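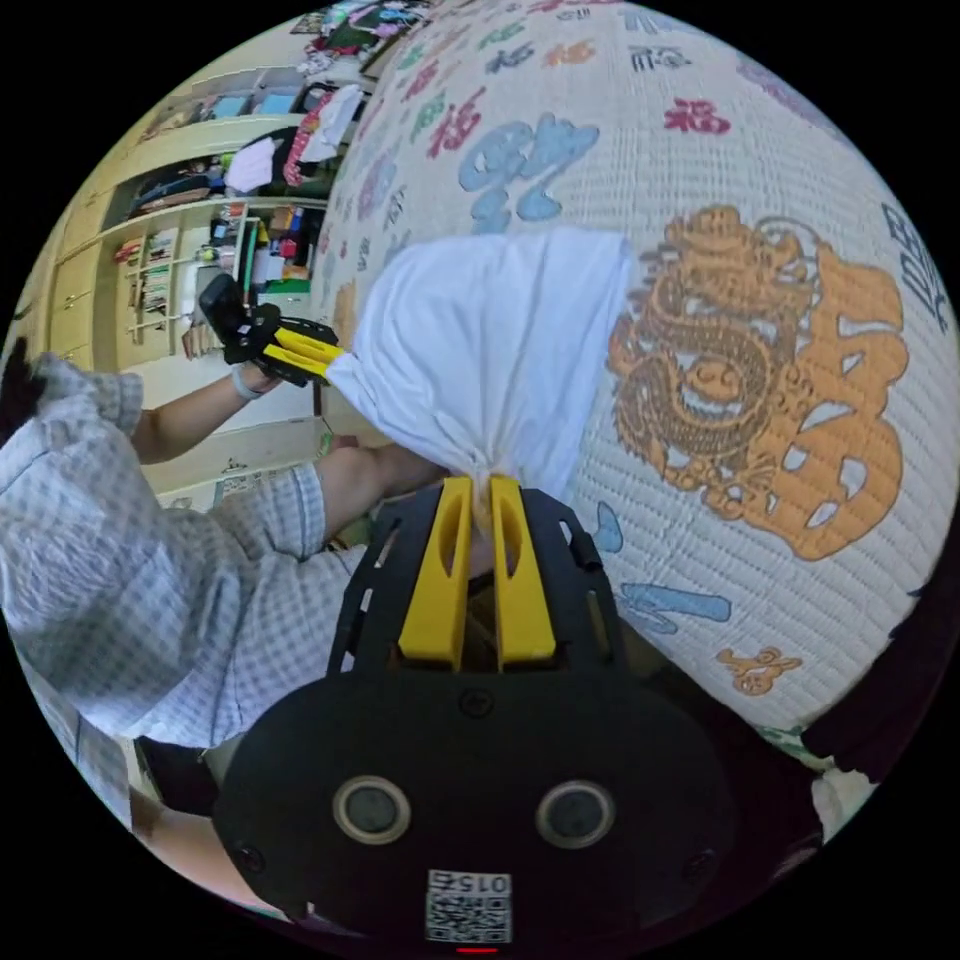
Listening Panel: Call for Participants

Filiton is recruiting outside listeners to evaluate the Zodine, an integrated amplifier now at the final prototype stage. Sessions take place in July at our Ranenthorpe test room. The results will be used to set the tone control range and the gain structure of the production unit.

What the sessions involve

Each participant attends 3 sessions. In each one you compare two amplifier settings at matched level, using a switch box, and mark a preference on a paper form. The identity of the settings is hidden from you and from the operator. Program material is a mix of solo piano, speech, small-group jazz and orchestral recordings. You may bring one CD of your own for the last session -- original pressings only, no home-burned discs.

The loudspeakers are a pair of Cui two-way standmounts. They stay in the same position throughout, and participants are asked not to move them or the chair.

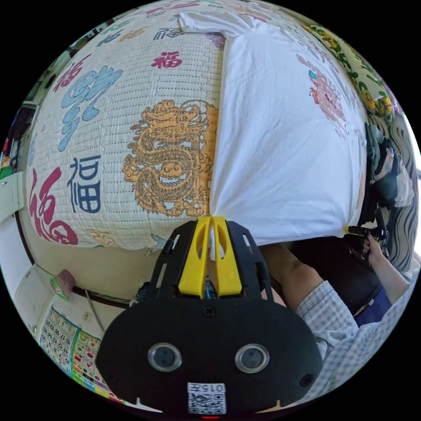 Who can apply

Applicants must be 18 or older with no known hearing loss. A short hearing check is given on arrival at the first session. Experience with hi-fi equipment is useful but not required. People employed by an audio manufacturer or dealer, or writing for the audio press, cannot be accepted.

Places and payment

There are 10 places. Each participant is paid $200 on completion of the full set of sessions. Partial attendance is not paid, and travel costs are not covered.

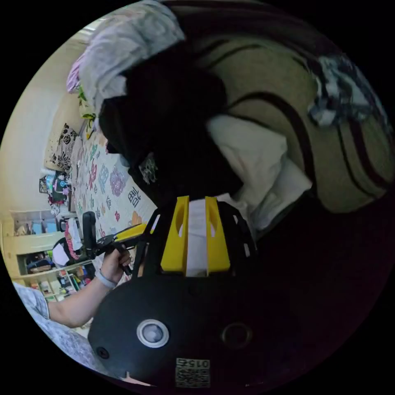
Payment is made by check at the end of the last session. Participants sign a short agreement not to publish details of the circuit or the front panel layout before the product goes on sale -- opinions on the sound may be shared after that date.

How to apply

Send a letter of no more than 200 words to Filiton, Listening Panel, Ranenthorpe. State your age, the equipment you use at home and any dates in July when you are not available. Applications close on December 26, 2025.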